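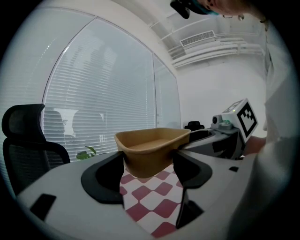
Trotano is a two-finger hand-held gripper for recording manipulation demonstrations, and it comes with the same soft-pad fingertips we used in our thin-wall grasping study. That study is the reason this page is longer than most of our product pages. We set out to fix an annoying problem with disposable food containers and ended up changing the fingers, the recording routine and the way we score a trial. A paper bowl with a flared rim and a flat bottom, held between the two black fingers with its opening upward, is the kind of object the whole thing was built around. Squeeze it too hard and the walls fold in. Squeeze it too lightly and it slides down through the fingers, because the walls slope the wrong way. It's a wonderful test object and it costs almost nothing!

What we wanted to find out

Most people who collect demonstrations by hand record position well and grip badly. You get a lovely smooth path through the room and then a finger opening that jumps from wide open to fully shut. A policy trained on that will happily crush a paper bowl, since every grasp it ever saw ended with the fingers closed as far as they would go. We wanted to know how much of the crushing comes from the data and how much from the fingers.

So we recorded 480 demonstrations with Trotano, all of them pick, carry and set down, on thin-walled containers. Half were done with our older flat fingers and half with the curved pads that now ship with the tool. The operators, the containers and the tables stayed the same. Each set was used to train its own policy, with the same settings and the same number of training steps.

What came out

The curved pads won, and by more than we expected. We then ran 134 trials on the arm for each policy. The flat-finger policy set down a good many bowls with a visible crease in the wall, and the curved-pad policy creased far fewer. The part we're most excited about is where the remaining failures went. With flat fingers, they were mostly crushed walls. With curved pads, they were mostly bowls picked up a little tilted, which is a much nicer problem to have because you can see it in the wrist view and correct for it.

Kenna McIver, who ran the recording side, noticed early on that operators close their hands differently with the two finger types. With the flat ones they hurried. With the curved ones they slowed down near contact and let the pad settle against the wall. The finger opening traces show it clearly: a short ramp just before the hold, where the flat-finger traces have a cliff. We think a good part of the improvement is hiding in that ramp. We haven't separated it from the shape of the pad yet, and that's next on the list.

How scoring works

A trial counts as a success if the container ends up upright in the target area with no new crease. We check for creases by hand under a lamp and compare with a picture taken before the trial. A container is used for one trial and then goes in the recycling – paper remembers being squeezed, and a second trial on the same bowl is always easier to fail. Our first round of results reused bowls. We threw that round out.

What's in the box

Trotano hand-held gripper, assembled
Curved finger pads, 2 pairs
Flat finger pads, 1 pair, for comparison work
Calibration card
Stilano recording software, one seat
Printed quick start sheet

The pads are wear parts. Spare pairs can be ordered separately, and we suggest swapping both sides together. A fresh pad opposite a worn one will turn the object slightly in the grip, and you'll spend an afternoon hunting for a software bug.

Recording tips from the study

Open the fingers fully at the start of every take so the software can find its zero.
Approach from above with one finger on each side of the container, at mid-height on the wall.
Hold still for a beat once you have the grip, then lift.
Set down flat and open slowly. A quick release flicks light containers over.
Vary the starting place more than you think you need to. Our first policy was superb at one corner of the table.
Take a break between batches. Tired hands close hard, and it shows in the traces.

Works with

Stilano 3 and later. Earlier versions record position but drop the finger opening channel, so please update first. Exports go to the Lundomov arm controller without conversion. For other arms, there's a plain table export with one row per time step, and the column names are listed in the manual.

Study files

The training settings, the scoring sheet and a sample batch of takes are free to download for registered users. The full set of takes is available to research groups on request. The next round is planned for March at our Sauerland workshop, with lidded containers and soft cups, and we'd love to hear from groups who want to send us their own awkward objects. Thin, light and badly shaped is ideal.

Ordering

Trotano is built to order. Please say which arm you plan to train for when you write, and whether you'd like extra curved pads included.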